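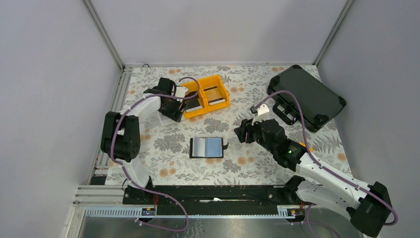 ## Sorting out the small stuff

Desk drawers and bag pockets are this month's subject. Members sent in 33 replies after the August issue, and most of them asked the same thing: where do you keep the flat, awkward items that don't belong in a filing cabinet?

Our suggestion is a pair of open-topped boxes joined side by side. Yellow ones are easy to spot on a crowded table. Stand cards and slim items upright in them so that you can flick through without tipping everything out. Use one side for things you need every week and the other for things waiting to be dealt with.

A folding wallet is better for anything you have to show at a desk or a door. Open it flat before you put it away and take out whatever has expired. Alby Tipoki cleared 257 old cards and slips from the Bukgate office this way, and most went straight in the shredder.

Hard cases with a carrying handle take up a lot of room, so leave them until last. Empty the case, wipe it, and write the contents on a label next to the handle.

The next sorting morning is at the Torden Road hall, from ten until noon. Tables are provided. Bring your own boxes if you have them, and a bag for rubbish. The Pimentel room will be open for tea.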